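Two hands, two grippers and a clear plastic box: Bit-na Hyun on building Lostness

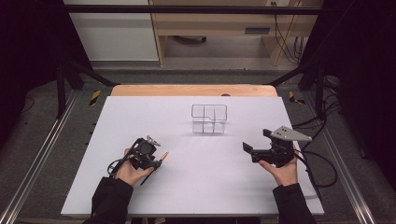 The white board at the workshop, with a gripper in each hand and the divided box between them.

Bit-na Hyun has a cup of tea going cold on the windowsill and a screwdriver behind her ear, and she is already three sentences into an answer before I have asked anything. "So the left one came first," she says, "and the left one was terrible!"

The left one is half of Lostness, the pair of hand-held grippers she has been building with Domenica Wieser in the shared workshop at Jerkoreck. You hold one in each hand, palms up, and do ordinary small jobs with them: picking things up, putting them down, sorting them into compartments. The hope is that an arm will one day learn those jobs from the recordings. For now there is no arm. There are two people, a table, a great deal of black cable, and a notebook that has reached page 14 of its second volume.

I ask how it began. "With a drawer," Hyun says. "I had a drawer of screws at home, all mixed up, and I thought, I'll build something to sort them. Domenica said, you could sort them by hand in an evening. And she was right, and I still haven't sorted them."

Wieser, who is soldering at the next bench and has been pretending not to listen, laughs at this. She looks after the wiring and the recording software, while Hyun does nearly everything mechanical. They met at an open evening on a Saturday and were arguing about cable lengths within the hour.

The argument goes on. "Wireless would be lovely," Wieser says. "But when something drops out I want to be able to pull on it and see which end is loose. A cable tells you where it goes." They have hung theirs off the sides of the table so that the weight doesn't tug on your wrists, and she reckons that change did more for the recordings than a month of work on the code.

Hyun is happiest talking about the hands themselves. The first pair were far too heavy, and she could only manage a few minutes before her thumbs gave up. She has since moved the weight down towards the palm, so that you cradle the thing from underneath. "It feels odd for a minute, like carrying two very important sandwiches. Then you forget about it, and you start reaching for your tea with it. I have knocked over so much tea."

The clear box has been the stubborn part of the whole business. It is divided up inside, with a little notch in one of the cross walls, and they use it as the target for nearly all their practice. I wonder aloud whether something you could see better might be easier. "Oh, much easier!" Hyun says. "We had a red one to start with and it made us feel very clever. Then we brought in the clear one and the software lost it straight away. It would find the shadow and be very pleased with itself." She is delighted by this, even now. The white board underneath was Wieser's idea, because the edges of the box show up dark against it.

Between them they have saved 2,783 recordings. They promised each other a cake at 1,000, and ate it standing up, since both stools had been borrowed by the pottery group. Not every recording is worth having. Wieser goes through them in batches of 15 with headphones on and throws out the ones where somebody fumbled, although she has begun to keep a few of the fumbles in a separate folder. "If you only ever show it perfect grabs, what does it do when it misses? I'd like it to have seen us miss."

What about the money? Most of the metal came from the offcuts shelf, Hyun says, and the finger pads have been remade so often that she has lost track of what she spent on them. The frame around the table took a whole September of evenings to get square. She would do that part first if she were starting over, and she'd tell anyone else to do the same. "We had it wobbling for ages and blamed the software. Poor Domenica rewrote things that were perfectly fine."

"I did," says Wieser, from behind her iron.

The next job is an arm, a second-hand one they have their eye on, and Hyun has already drawn the bracket for it. She fetches the notebook to show me, finds the page, and spots a hole in the wrong place. Out comes the screwdriver from behind her ear, then a pencil from the other side, and the two of them are bent over the drawing when I let myself out.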